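Search this site Search Go

Print this page | E-mail this page

# Jilero: clutter-first training for kitchen pick and place

Data card and README, April release
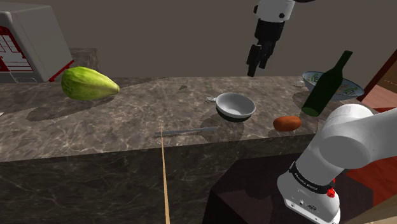
Jilero started from a question we kept coming back to at Tromia: how messy does a simulated kitchen have to be before a policy stops memorizing the counter and starts looking for the thing you asked for? We now have an answer we like a lot, and we're very happy to share the episodes behind it.

## What's inside

- 1,036 simulated episodes, single arm, parallel fingers
- 8 kitchen layouts, with random counter textures and wall colors
- 6 task families: pick, place in bowl, push aside, stand upright, sort, and clear a space
- A short text instruction with every episode ("put the sweet potato in the bowl")

Objects are drawn at random from the Galbraith mesh set. Produce, bottles, dishes and utensils all go into one pool, so sizes and shapes clash in ways a tidy kitchen never would. We don't filter for objects that look right together. A giant fruit next to a small bowl is fine with us – it makes the policy read shape from the camera view and stop guessing from habit.

## The method

Each scene is built once and then re-dressed. Between copies we change the clutter, the lighting and the surface materials, but the target object and its pose stay put. During training the copies are fed in together, and the policy is penalized when its predicted grasp drifts from one copy to the next. We call this step Clomo. It adds one loss term and no new network layers, so you can try it on your own setup in an afternoon!

## What we found

We tested on 100 held-out scenes. With Clomo switched on, the policy was much steadier on crowded counters, and the gain was biggest for objects lying partly behind something else. Bottles on their sides improved too (we had more or less given up on those). On nearly bare counters the two versions behaved the same.

## Known problems

- Meshes sometimes settle at odd angles or touch each other after the physics warm-up.
- Thin utensils are hard. Grasps on knives and sticks fail often, with or without Clomo.
- Shadows are sharper than in a real kitchen under diffuse light.
- No transparent objects yet.
- We have no real-arm results to report for this release.

## Loading

Unpack the archive and point the loader at the `episodes` folder. Layout names are in `layouts.txt`. If you re-render, keep the seed file next to the scenes or the copies won't line up.

Print this page | E-mail this page

Related items

- Galbraith mesh set: change notes
- Clomo loss: short write-up
- Tromia scene builder: setup guide
- Jilero: layout names and seeds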